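The Thirteen Verses

My uncle Kiros Woldemariam wrote one song in his life that anybody outside the family ever asked to hear twice, and the trouble with it was that it had thirteen verses. He had started it on the night bus to Garnen, back when he drove the route and could hum to himself in the dark stretch past the reservoir, and since the bus went every night and the reservoir was long, the song got long too. By the time he sang it at my mother's wedding there was already a verse about the bride's shoes and one about a goat, and people sat down partway through, very politely, and then got up again for the chorus.

The chorus was the good part. I say that with love. It went up where you expected it to go down, and once you had heard it you'd be rinsing a pot or waiting for the elevator and there it would be, going up.

I was the one who recorded it. I had a cheap microphone and a job at the Seyoum, which was the last music shop in Otedow and sold mostly guitar strings and lottery tickets by then, and the owner let me use the back room after closing as long as I locked up and fed the cat. My uncle came in his good jacket. He sat very straight with the krar on his knee, and he asked me whether the people who would listen to this would be sitting down or standing up, and I told him probably driving, and he nodded for quite a while and said that was all right, he knew how those people felt.

We did it in one go. Afterward he ate an orange and told me the story of each verse in order, as though I hadn't just heard them.

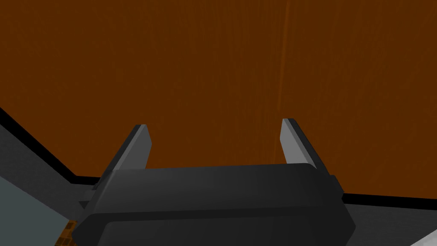

Wood grain with a bright streak, black gripper in front.

I put it up online in June, under his name, with a photo of him squinting beside the bus. For a good while the only people who played it were my mother and me, and my mother only played it to check whether I had left in the cough (I had, it's in the verse about the goat, and I still think it belongs there). Then someone in another city used the chorus behind a clip of her grandfather dancing in a kitchen, and the next time I looked, it had been played 3,000 times. I know that's nothing to a real singer. I know there are people who get that many before they've finished brushing their teeth. But I walked all the way to his apartment to tell him in person, and when he opened the door I was so out of breath that he thought somebody had died, and he made me sit and drink a glass of water before he'd let me say a word of it.

"Three thousand," he said, when I finally got it out. "That's a lot of buses."

So that was how we came to hear from Flatska. Flatska was a small label with an office above a dentist, and the man there had a very kind voice and wanted the song. He wanted it quite badly, I think. He said the chorus was the best thing he'd come across all year and that he could hear it on the radio tomorrow morning, he could absolutely hear it, only it would need to be four verses. He said this gently and then offered us more coffee.

My uncle asked which four.

The man said that was entirely up to him, of course, he was the artist, and my uncle sat a little straighter at that word, which I don't believe anyone had ever used on him before. He shook the man's hand and said he would think it over. On the stairs going down we could hear the dentist's drill, and he hummed along with it until he'd found the note.

Well, he thought it over for the whole summer. He wrote the verses out on the backs of old timetables and laid them across my mother's kitchen table, and every time I came by they were in a different order. The shoes were in, then the shoes were out. He took out the goat and then was so gloomy at supper that my mother put the goat back herself while he was washing his hands. He asked the neighbors. He asked the boy who delivered the gas. Everyone had a different four, and they were all very sure of them, and a couple of people who had never shown the least interest in music stopped speaking to each other over the verse about the rain in Garnen.

I got impatient, I'm ashamed to say. I was young and I wanted to hear it on the radio in the shop, with customers in. I told him that nobody had ever loved a song for its eleventh verse. He looked at me over his glasses for a moment and then he asked, in a perfectly friendly way, which one the eleventh was. And I couldn't tell him. I had recorded it and cleaned up the sound and listened to it more than anyone living, and I had to hum my way through from the beginning, tapping on the table, until I got there. It was the one about his brother. That would be my father, who left on that same bus with a cardboard suitcase before I could walk, and who my uncle drove to the station himself, and neither of them said anything the whole way, because there were other passengers.

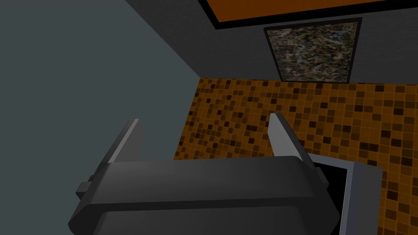 He played the song through for us that evening in my mother's kitchen, with every verse in its old place, and it was the first time I ever listened to the words the way you listen when you might be asked about them later. My mother stopped pretending to fold towels. When he came to the end he set the krar down and put up both hands to show us how long the song was, as if he'd caught it in a river, and they stood like the two fingers on that gripper, set far apart and tilted up and a little outward, with all that room between them. "This much," he said. Then he brought his hands together until they almost touched, and he looked at the gap for a while, and he said that was a very nice size too, for somebody else's song.

He went back up the stairs over the dentist by himself. I offered to come, but he said he'd rather, and he wore the good jacket. I never got the full account of it, only that the coffee was better the second time and that the man from Flatska asked if he could at least have the chorus, and that my uncle said of course, take it, sing it, it goes up where you think it'll go down. The man did find a young woman to sing it eventually, with verses of her own, two of them, about a boy with a motorcycle. It was on the radio that winter. I was behind the counter at the Seyoum when it came on, and I'll admit I turned it up, and a customer buying strings started to hum.

My uncle liked it very much. He bought a copy for each of his neighbors. He did say the motorcycle could have used another verse, because you never found out where the boy was going, and for a week or so he went around with a pencil behind his ear.

The long one is still up, if you look for it under his name. People write to me now and then to ask what the verse about the rain means, and I used to send them some kind of answer. These days I just give them his telephone number. He's retired from the buses and he's up late anyway, and he likes to start from the beginning.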